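Ticket: sim demo for Mosthorpe open day, arm stalls between runs
Status: open
Site: Rekham, demo PC 2
Opened: Fri 24 October

Living room scene loads. The stall appears on the second reset and blocks the visitor loop. Step limit is 2000, control rate 1000 Hz. Log attached, last 330 lines only.

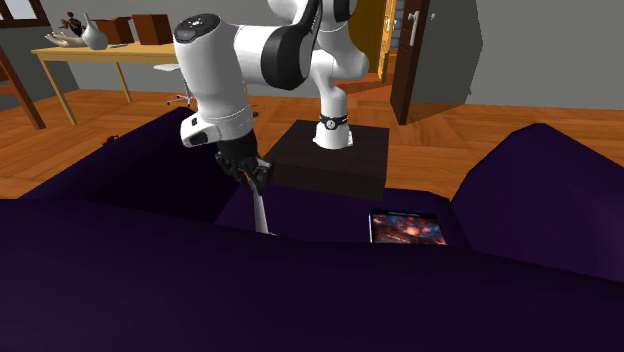
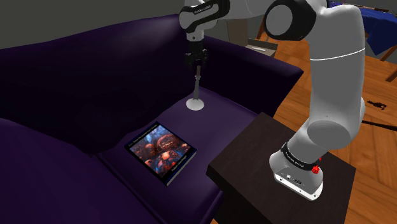
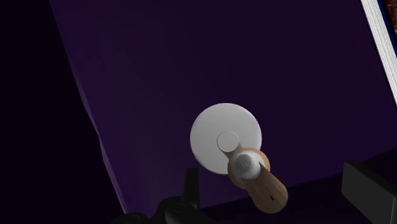 Stall is reproducible with the Durkari launcher and absent when the scene is started by hand. Suspect the launcher keeps the old contact cache. Tried a smaller contact margin on the sofa seat, where the book lies, and got the same result. Lowering the step limit to 1000 delays it by one reset.

Next: run the Mazandarani build without the launcher, repeat five resets, compare logs. Visitor loop stays on manual start until then. Launcher fix can wait until January.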